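## About Gamley

Gamley is a cleaning company for homes and small offices. We started 11 years ago with two people, one car and a vacuum cleaner which belonged to my mother. Today we are a team with 65 regular customers, most of them in the Vurkum area and near the old Krishnan market.

My name is Montri Klinhom and I am the owner. Before this I worked in hotels, and there I learned to clean in the right order: from the top to the floor, from the dry work to the wet work. We still teach it to every new cleaner in the first 5 days, together with how to read a product label and how to speak with a customer when something is broken.

### How we work

- The same cleaner comes to you each time, except in vacation or sickness.
- We bring our own cloths and wash them ourselves at 65 degrees.
- Keys are kept in a locked box in the office, with a number and without your name.
- Strong products we use only if you agree before.

Every May we do the big cleaning at Helteck, with all windows and all the meeting rooms. For this work please ask early, the month is quickly full.

The office answers the telephone from 8 in the morning. If you write to us at night, you have our answer before lunch.

Glass tables and mirrors are included in the normal visit.

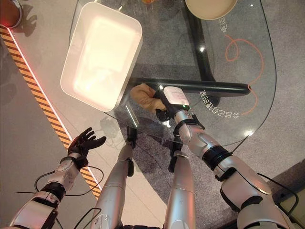
Kelechi Jibrin wrote to us that she had changed companies three times before Gamley, and that with us she stopped to clean the kitchen again after the cleaner had left.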